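Clillstead sets equipment budget for hand-held gripper work

8/5/21 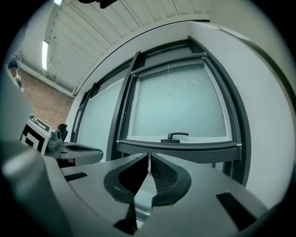
How much will the first stage cost?
The Clillstead workshop has approved $1,250 for each gripper unit, with spare finger pads and mounts to be paid for out of the general tools budget.

The money covers two units to begin with. A decision on a larger order has been put off until June, when the workshop will have a full set of quotes and a clearer idea of how quickly the pads wear.

Two suppliers are in the running. Pacheco has offered the lower price on complete units – but its quote leaves out freight. Mukalus charges more up front and includes replacement pads for the first 80 hours of use. Both have been asked to requote on the same terms.

Wondano, which runs the workshop, said the planning had taken longer than expected as storage and charging had not been costed in the first draft. Shelving, cables and a lockable cupboard have now been added as separate lines.

The grippers are used by hand to record picking and handling tasks, and the recordings go towards programming automated arms at a later stage. Wondano has booked 118 hours of operator time for the first round and will report on repair costs at the end of it.

No money has been set aside for the arms themselves. Any bid for those would go into next year's capital program – staff were told to keep it out of the current figures.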